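Progress report, April
To: Thandeka Kruger, Prosberg Fund
From: Aishwarya Lobo, Somutcombe Repair Library

Dear Thandeka,

I am glad to report on the second part of the grant. The library is now open 2 evenings per week, and 70 households have a member card.

**Lending.** The most wanted items are still the sewing machines and the long ladder. We had to stop lending the carpet cleaner in March, as its hose was split and the supplier, Shetty, did not have the part. It is now ordered from Vavumum and we wait for the delivery.

**Classes.** We held 8 classes on simple home repairs. The class on bicycle brakes was full, but the one on curtains had only a few people. I think the hour was wrong for parents, so we will try it again at 10 in the morning.

**Money.** From the line for equipment, 1000 dollars is not yet spent. I would like to keep it for a second sewing machine and for the yearly safety check of the electric tools. Please tell me if you need a formal request for this.

**Open problem.** Late returns are more than I expected. We now send a reminder one day before the due date, and members answer it in a friendly way.
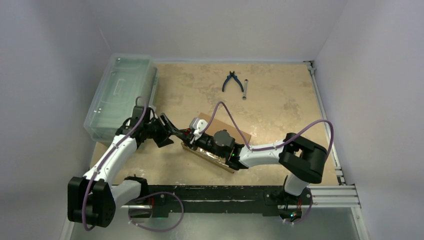
Pliers and a storage box with a lid, at the back of the table. 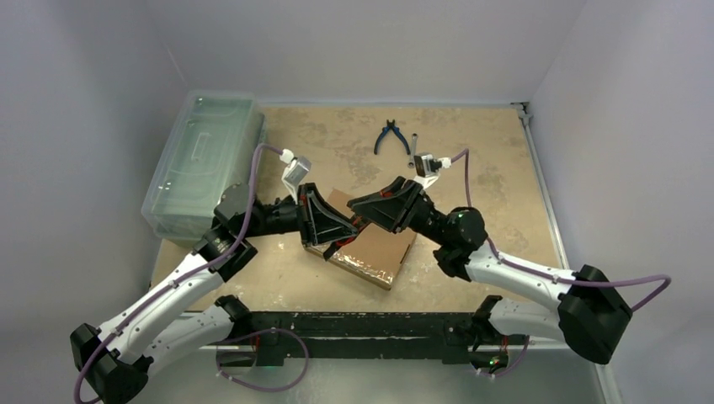
**When will the carpet cleaner be lent again?**
As soon as the new hose has arrived and we have tested it for leaks. Members on the waiting list will get a message first.

With kind regards,
Aishwarya Lobo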